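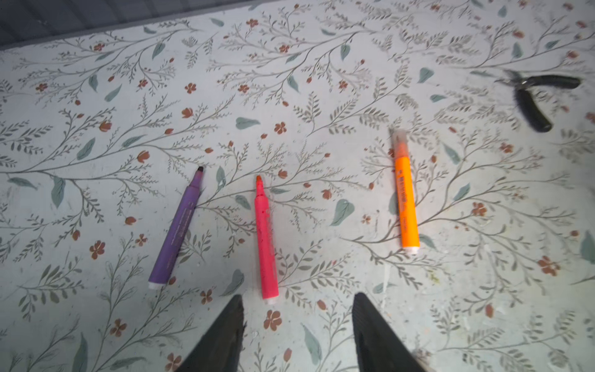

How to run a pick-up demo for your open day

We ran our first robot arm demo at the Skoltuscombe open day in April, and I have been itching to write it up ever since. If you have an arm, a table and a room full of curious visitors on the way, these notes should save you an evening or two. They assume your arm already moves, the gripper opens and closes, and you have an emergency stop that you trust.

What to put out

Pick things people have at home. We started with foam cubes and they were a flop. Everyone watched politely and moved on. Markers and a highlighter got a completely different response, and then the pliers came out and people started calling their friends over!

Markers are good for a two-finger gripper. The barrel gives you a long stretch to grab, the colors are easy to tell apart from the back of the room, and anyone can call out "get the orange one" without learning a single word of robot talk. Stand the markers off from each other by more than the width of your open fingers. Let them lie at different angles, too. A row of perfectly parallel pens looks rehearsed.

Pliers are the hard one, so save them. Lying open in a V they give the gripper two handles to choose from, and whichever it takes, the other one swings. We found it best to go for the pivot end, slowly, with the wrist turned so the fingers close across the jaws.

The cloth

Use a patterned cover. I know, plain white is easier for the vision software, and we argued about this for a week at Bevan. But visitors don't live in plain white rooms, and a floral print with leaves and little red flowers makes a nice honest test. Ours confused a printed flower with a red marker more than once during setup, and it was a great thing to talk about on the day. Tape the edges down on the underside – a gripper that pinches fabric will drag everything with it.

Setting up

1. Clamp the base and check the reach to every corner of the cloth with the gripper empty.
2. Mark the visitor line on the floor. Ours was well outside full reach, and we still put a rope on it.
3. Set the speed low. Slower than you like. People want to follow what the fingers are doing.
4. Load your object list. We use Zular for this, and each object gets its own grip width and a short name to say out loud.
5. Put the wrist camera up on a big screen. This was the best decision we made. Kids stood in front of it the whole time and cheered when the fingers came down on either side of a pen.
6. Run ten clean pick-ups before the doors open. If one fails, start the ten again.

Running it

Let a visitor choose the object, say what the arm is going to do, then be quiet while it does it. Misses are fine. We logged 961 attempts across the day and 715 of them ended with the object in the tray, and the crowd groaned beautifully at the rest. After a miss, move the object by hand only with the arm stopped.

Each turn should be short. With 8 people in a group everybody gets a go before the little ones wander off. We had nearly 711 visitors, so the line mattered a lot.

Caps are your call. A cap changes where the weight sits, so teach the grip with the marker the way you plan to show it. Uncapped ones will leave a mark on the cloth sooner or later, and on your sleeve.

Packing up

Power down before anyone leans over the table. Save the log, and save the failures especially. We are taking ours to Prerkovari next, with scissors and a whisk added to the list – I can't wait to see what it makes of the whisk.

Last updated 30/09/2024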